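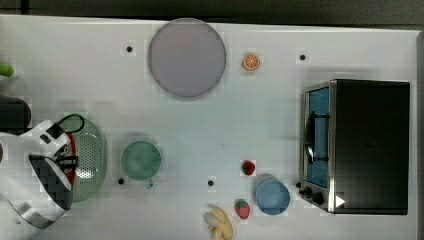 The trouble with the twenty-minute dinner

My copy of the Pladberg cookbook promises supper in 28 minutes. I have made the bean stew from it 11 times and have never once sat down to eat inside the hour. I am not slow. The recipe starts its clock with the onions already chopped, the pan already hot and the spices, I assume, lined up by staff.

Every publisher does this now, and I doubt it is an innocent mistake. A short time on the cover sells the book. Stultetti's weekly meal column went further in March and offered "dinner in 4", meaning four minutes, for a dish that asks you to use leftover roast squash. Who roasted the squash? Presumably you did, on Sunday, for free.
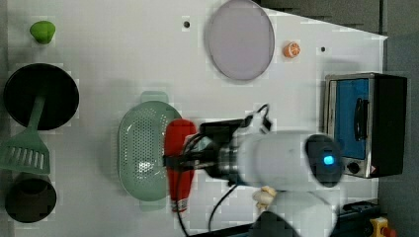

Rasha Sfeir thinks I am being unfair, and that a printed time was only ever meant as a way of ranking one recipe against another. Fine, but then rank them. Call them quick, middling and long. A number printed to the minute is a claim, and if a bus timetable were this far out we would complain to the bus company.

What bothers me more is who gets blamed. People who miss the time decide they are bad cooks and order a takeaway. I would sooner buy a book that said: this takes an hour, most of it peeling, put the radio on. The old Matar pamphlets my aunt kept in a drawer gave no times at all. They said to cook the lentils until soft, and we ate at eight.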